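Fondix Restitz looper pedal: a month in and I'm still grinning

I've wanted a proper looper since my old one started swallowing the first beat of everything I recorded. The Restitz had been sitting in my cart since December, so when the price dropped to 166 I finally went for it, and wow am I glad I did!

First thing I noticed was the footswitch. It's soft, no big clunk, and it grabs the loop exactly when my foot goes down. On the old pedal I had to stomp a hair early and hope. With this one I laid down a slow blues in A, put a second rhythm part on top, then noodled over it until my tea went cold (sorry, neighbors). You get 30 minutes of recording time, way more than I'll ever fill, and 19 slots for saving your ideas. Mine are already a mess of half-finished riffs with no labels.

The undo is great too. Hold the switch and the last layer goes away, hold it again and it comes back. I've started using that as an arrangement trick – drop the harmony line for the verse, bring it back for the chorus. It takes some practice to do it cleanly, but it's so much fun once you get it.

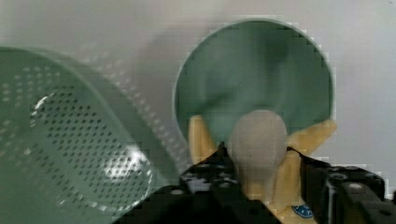 Sage-green bowl, pale gray wall.

Tone-wise I can't hear it doing anything to my signal, and I did try. I ran my Bunnag overdrive in front and a little Pevent reverb after, and the loops came back sounding just like what I'd played. Putting the drive after the looper gets muddy fast once you stack three parts, so keep it in front unless you like mud.

Gripes? A couple. The level knob is tiny and sits right next to the power jack, so changing it mid-song with your toe is out. There's no battery option either, and the manual is one folded sheet that skips the drum patterns completely. I found the shuffle by accident – tap the small button twice – and now I use it every day.

If you mostly play alone at home and want somebody to jam with, get one. 5 stars from me, even with that silly little knob. Next I want to try it with my acoustic, and I'll add a note here when I've got a decent pickup in it.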